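Fandia Waschmittelkonzentrat »Julari« für Frottier und Heimtextilien, 5-Liter-Kanister

Artikelnummer 2279
Sofort lieferbar
Auch erhältlich als Nachfüllbeutel und als Probierflasche

Kurz gesagt
Flüssiges Vollwaschmittel ohne Duftstoffe und ohne optische Aufheller. Für farbige Baumwolle, Frottier, Waffelpiqué und Leinen von 30 bis 60 Grad. Nicht für Wolle und Seide.

Produktbeschreibung

Auf den Etiketten dieser Warenklasse steht gern »macht Handtücher wieder wie neu«. Wir verkaufen Waschmittel seit Jahren und haben noch kein Handtuch gesehen, das wieder wie neu geworden wäre. Frottier verliert bei jeder Wäsche Fasern, das Flusensieb im Trockner ist der Beweis dafür, und was im Sieb hängt, kommt nicht zurück ins Tuch. Ein Waschmittel kann Schmutz und Hautfett lösen und sich danach wieder ausspülen lassen. Viel mehr sollte man ihm nicht glauben.

Julari macht das ordentlich. Es schäumt wenig, was manche Kunden beim ersten Mal irritiert, und riecht nach fast nichts. Wer frische Wäsche am Duft erkennt, wird mit einem anderen Mittel glücklicher. Wir haben den Hersteller gefragt, ob eine parfümierte Variante kommt, und die Antwort war ein ziemlich klares Nein.

Was der Hersteller verspricht und was wir davon halten

»Erhält die Saugkraft.« Kann man so stehen lassen, mit einer Einschränkung. Harte, wasserabweisende Handtücher haben meistens ein Problem mit Weichspüler, und der Rückstand geht nicht nach einem einzigen Waschgang weg. Lassen Sie den Weichspüler ein paar Wäschen lang ganz weg, bevor Sie über das Waschmittel urteilen. 

»Schützt die Farbe.« Hier sind wir vorsichtiger. Ohne Bleiche und Aufheller bleicht farbige Ware langsamer aus als mit einem weißen Vollwaschmittel in Pulverform, so weit stimmt es. Gegen Sonne auf der Leine hilft es nicht, und gegen eine schlechte Färbung auch nicht. Dunkle Tücher beim ersten Mal bitte allein waschen, egal, was auf dem Kanister steht.

»Bis zu 152 Wäschen.« Das »bis zu« trägt hier die Hauptlast. Die Zahl gilt für weiches Wasser, leichte Verschmutzung und eine nicht ganz volle Trommel. Bei uns im Lager kommt das Wasser hart aus der Leitung, und der Kanister ist entsprechend früher leer. Rechnen Sie mit Ihrem eigenen Wasserhärtegrad, den Sie beim Versorger erfahren, und mit dem Messbecher statt mit der Deckelkappe. Die Kappe verleitet zum Überdosieren — vermutlich kein Zufall.

Dosierung

Weiches Wasser, leicht verschmutzt: untere Marke im Messbecher
Mittelhartes Wasser: mittlere Marke
Hartes Wasser oder stark verschmutzt: obere Marke
Handwäsche: ein kleiner Schuss auf ein volles Becken, danach zweimal klar spülen

Mehr ist nicht sauberer. Überschüssiges Waschmittel bleibt im Flor sitzen und macht das Tuch stumpf.

Technische Angaben

Inhalt: 5 Liter
Konsistenz: flüssig, leicht trüb
Temperaturbereich: 30 bis 60 Grad
Duftstoffe: keine
Optische Aufheller: keine
Bleichmittel: keine
Messbecher: liegt bei
Gebinde: Kanister mit Griff, passend für den Auslaufhahn Prustby (nicht enthalten)
Lagerung: frostfrei, aufrecht, außer Reichweite von Kindern

Trocknen und Zusammenlegen

Vor dem Aufhängen kräftig ausschlagen, damit sich die Schlingen aufrichten. Auf der Leine getrocknetes Frottier ist fester als solches aus dem Trockner, daran ändert kein Waschmittel etwas. Manche mögen das sogar. Im Trockner reicht ein mittleres Programm, und wer die Tücher schrankfeucht herausnimmt und den Rest an der Luft erledigt, schont die Kanten.
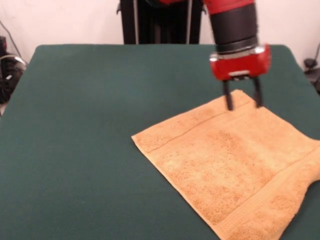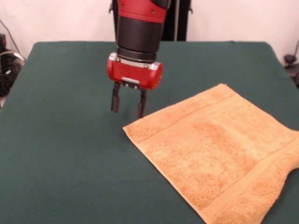
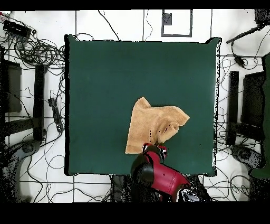
Bügeln sollten Sie Frottier überhaupt nicht, auch wenn der Hersteller auf dem Beiblatt ein Bügelsymbol abdruckt. Hitze und Druck legen die Schlingen platt, und damit ist die Saugkraft dahin, um die es angeblich die ganze Zeit ging. Glatt auslegen, mit der Hand ausstreichen, falten, fertig. Ein zusammengeschobenes Tuch wie das hellbraune auf dem letzten Bild, mit einem Zipfel nach oben und Falten quer über der Mitte, legt man dafür erst einmal ganz auseinander. Von Faltbrettern, die es inzwischen auch für Handtücher gibt, halten wir wenig.

Häufige Fragen

Kann ich damit auch Bettwäsche waschen?
Ja, farbige Baumwolle und Leinen ohne Weiteres. Weiße Bettwäsche wird sauber, kann mit der Zeit aber etwas vergrauen, weil die Bleiche fehlt. Dafür ab und zu ein Pulver nehmen.

Hilft es gegen muffigen Geruch?
Nur teilweise. Muffige Handtücher kommen häufig aus einer muffigen Maschine. Reinigen Sie die Türdichtung und das Einspülfach und lassen Sie die Maschine einmal leer bei 60 Grad oder mehr laufen. Danach ist das Waschmittel oft gar nicht mehr das Thema.

Ist es für Allergiker geeignet?
Es enthält keine Duftstoffe. Ein Versprechen für jede Haut leiten wir daraus nicht ab. Im Zweifel die Probierflasche bestellen und die Liste der Inhaltsstoffe mit in die Praxis nehmen.

Muss ich vorher den Fleckentferner Arai verwenden?
Müssen nicht. Bei Make-up und Sonnencreme bringt eine Vorbehandlung etwas, bei normalem Gebrauch kann man sich das Geld sparen.

Kundenstimmen

Levente Virág, vier von fünf Sternen
Wäscht gut, riecht nach nichts, genau das wollte ich. Ein Stern Abzug für den Kanister, der beim Ausgießen gluckert und immer einen Tropfen auf dem Regal lässt.

Tassanee Wattanapong, drei von fünf Sternen
Für unsere Pension mit vielen Handtüchern bestellt. Ordentliches Mittel, aber auf die angegebene Zahl der Wäschen komme ich nicht einmal annähernd. Der Hinweis dazu im Text ist immerhin ehrlich.

Erick Ondieki, fünf von fünf Sternen
War skeptisch wegen des Preises. Die alten Badetücher sind nicht neu geworden, trocknen aber wieder richtig ab, seit der Weichspüler weg ist. Ob das am Waschmittel liegt oder nur am Weichspüler, weiß ich allerdings nicht.

Versand und Rückgabe

Der Kanister geht als Einzelpaket raus und sollte beim Empfang auf feuchte Stellen am Karton geprüft werden. Ungeöffnete Gebinde nehmen wir zurück, angebrochene nicht. Fragen zu größeren Mengen beantwortet Ronaldo Manalo im Kundendienst, am besten schriftlich und mit Angabe der Artikelnummer.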